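Folding to a Fixed Width: Hằng Cù on Sorting Returned Garments

Hằng Cù has run the textile intake bench at Greswood for 24 months. The bench handles knit tops returned from rental, nearly 300 on a busy day, and her written procedure for it is two pages long.

"Most of the procedure is about the first pull," she said. "If the top edge isn't straight before you fold, the error carries through every layer after it."
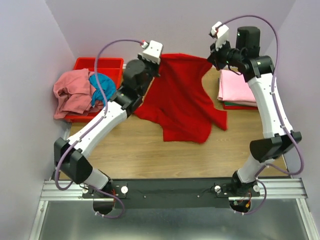

Stack width is set by the shelf, and the shelf at Greswood takes a fold of 21 centimeters. Cù does not use a folding board. She checks the top edge by eye and tolerates a small amount of slack – the red garment, held up by its two upper corners with a slight sag toward the right, is within her limit. "Long diagonal folds below the edge are fine at that stage. They come out when the cloth is laid down."

Sleeves are treated separately. Each one is turned in before the hem comes up, and the hem is brought to the shoulder line in one movement.
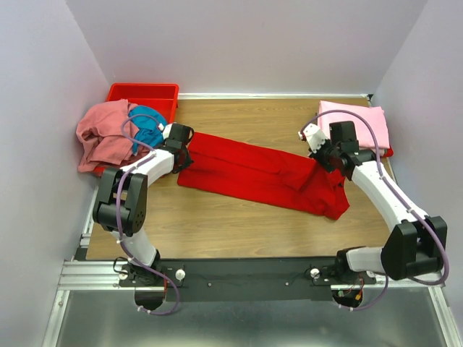
Her colleague Behrouz Mirzaei prefers to fold lengthwise first and correct the ends afterward. Cù has tried it. "It's quicker on woven shirts. On knits the far end bunches and you handle it twice."

The two methods were compared in March on 1,357 items. The procedure was left as written, with a note permitting the lengthwise fold for wovens.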